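## Grurari work table with steel basin

We've had this table on the bench side of the shop since September, and it's the one I'd hang on to if everything else had to go. The top is flat and white, wide enough for two people to work side by side, and it wipes down with a damp cloth in less time than it takes to find the cloth.

The part people ask us for is the bowl. It gives you a spot for small parts, offcuts or rinse water, and it lifts out for washing (do take it out first, please, Liam Parsons learned this with a full one!). Sawsan Awwad keeps hers for screws and loves it — she says she's stopped losing them under the bench. 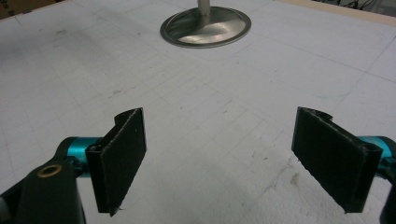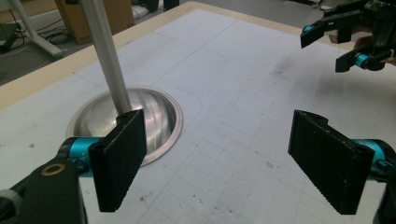
The white work surface, with the bowl and pale gray rod in the second picture.

**Details**

- Item: Grurari 81
- Load on the top: 100 kg, spread evenly
- Price: 1,310, legs included
- Spare bowls: sold separately, order from Cedix
- Delivery: 2 boxes, one for the top and one for the legs

Put the legs on before you drop the bowl in. Level the table on its final spot — floors slope more than you'd think, and a bowl of water will show it right away. Skip scouring pads on the white top; dish soap is plenty.

Replacement feet come from Breltach and fit both the old and new legs.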